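The Case for the Rigid Basket

Most advice on sorting groceries at home concerns the cupboard. The container that carries the goods to the cupboard gets less attention, although it decides how long the job takes. 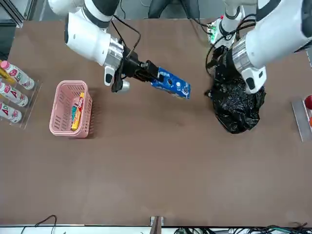 A soft bag has one clear advantage, its weight. It folds to almost nothing and fits in a coat pocket. Once it is set down on a table the advantage ends. The walls have no stiffness, so the opening closes as soon as the handles are released. One hand is then committed to holding the bag open while the other searches. A black bag adds a second fault: the contents can't be identified without taking them out.

A rectangular basket with perforated sides holds its shape empty or full. Both hands are free, and the contents can be read from above. Long snack packages are the usual objection, as they rarely match the inside length of a small basket. Laid on the diagonal, many of them fit, and smaller packets can be tucked partly underneath. Boxes should go in last – or stay out entirely if they are headed for a different shelf.

In December I changed over at home to a Camwood basket, which weighs 390 grams. The bag it replaced weighed some 80. The difference matters on a long walk and not at all between the car and the kitchen. I still use bags for the walk and transfer everything at the table. This adds one step, and I consider the step worth its cost.

The table itself should be plain and clear. Patterned oilcloth hides small packets. A uniform brown top shows a blue box or a yellow wrapper at once, and leaves room to lay items out by destination before anything is put away.

Bottles are a separate problem. Standing in a basket, they tip when it is lifted by one end. I prefer a rack at the edge of the table, with the bottles on their sides and the caps all facing one way. Clear acrylic is suitable for this, as the labels stay in view. The caps must seal properly; a pump top is better left upright.

The Inevdale catalog lists 219 bags and a single page of baskets. I would reverse the emphasis. A household that unpacks at the same table every week needs one rigid basket of moderate size, kept within reach of that table and emptied each time it is used.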